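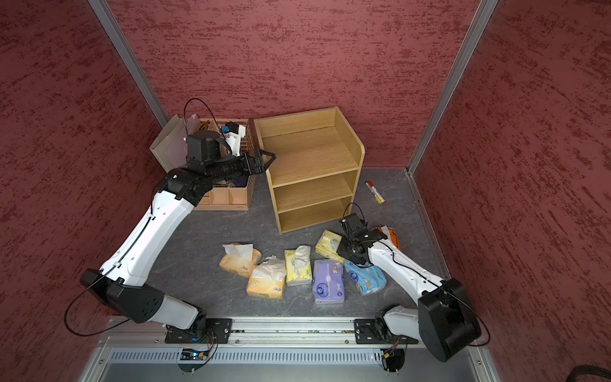
*A slatted crate and a small three-tier shelf, both in light wood.*

## Village shop: what changes in October

The shop at Jendatcombe has now been open under the new lease for a full year, and the accounts went to members on 27 Sep 2022. Most of what follows was covered at the meeting, but turnout was low because of the rain and the closed lane, so it is set out again for anyone who wasn't there.

### Opening hours

From the first Monday in October the shop will open at 8.30 in the morning instead of 8. Very few people come in during that first half hour once the mornings get dark, and the heating has to be on for it. Closing time stays at 5.30, with the usual early finish on Saturday at one o'clock. Sunday papers can still be collected from the porch, but please put the money in the box and don't leave it on the sill.

The post counter keeps its own hours and these have not changed. Parcels need to be handed over by three to go the same day.

### Bread and milk

Bread orders are moving to a weekly sheet. At present people ring, leave notes or tell whoever is on the till, and a fair number of loaves have gone missing between the asking and the baking. The sheet will be on the counter from Thursday to Saturday for the following week. If you want the same order every week, write "standing" next to it and it will be carried over until you cross it out.

Milk in glass bottles has gone up again. We held the old price through the summer and can't do so any longer. Please bring the empties back rinsed, with the tops off. The dairy charges us for any that don't return, and last year this came to more than we make on the milk.

### Loose goods

The refill corner has done better than expected. Oats, rice, red lentils and washing-up liquid all sell steadily. Dried chickpeas and the brown pasta do not, and when the present stock is gone they won't be reordered. Customers have asked for plain flour, and we will try one sack to see how it keeps.

Bring any clean, dry container with a lid. Weigh it first on the small scale by the window and write the weight on the bottom. There are pencils and labels in the drawer underneath. Paper bags are still available at the counter for those who forget, at five pence each, and the money goes towards buying more of them.

Coffee will come from Lyimo from now on, in two roasts, sold as beans only. The grinder is still out of action. A replacement part has been ordered twice and the wrong one has come both times.

### Local produce

We take surplus vegetables, eggs and fruit from members' gardens, and this autumn there have been a great many courgettes. We have enough. Apples, pears, onions, squash and beetroot are all wanted, and so are late raspberries if they are picked on the day. Bring them to the back door before ten, marked with your name and what you would like to be paid. The shop keeps a fifth. Eggs must be unwashed and dated.

Jam and chutney need a proper label showing what is in them. A few jars had to be taken off sale in August for this reason — they can be collected from the back room, where they are on the windowsill.

### Money

The shop made a surplus of £1,541 over the year, after rent, wages and the new chiller. This is a little lower than the year before, mostly on account of electricity. Some 70 households used the shop at least once a week. It was agreed to keep the whole surplus in reserve this time, as the fixed electricity price runs out in the spring.

Members' discount remains at 10 per cent on everything except papers, stamps and milk.

### Deliveries

Deliveries to the top road and to the cottages at Tuva will carry on through the winter on Wednesday afternoons. There are 16 addresses on the round at the moment and room for a few more. Orders should be in by noon on Tuesday, by phone or on the form. If there is snow or ice the round will go the next day it is safe to drive, and we will ring first.

### Odds and ends

Plakia candles are back in stock, in the plain white only. The noticeboard will be cleared at the end of the month, so take down anything you want to keep. Two umbrellas, a child's blue welly and a pair of reading glasses are behind the counter waiting to be claimed.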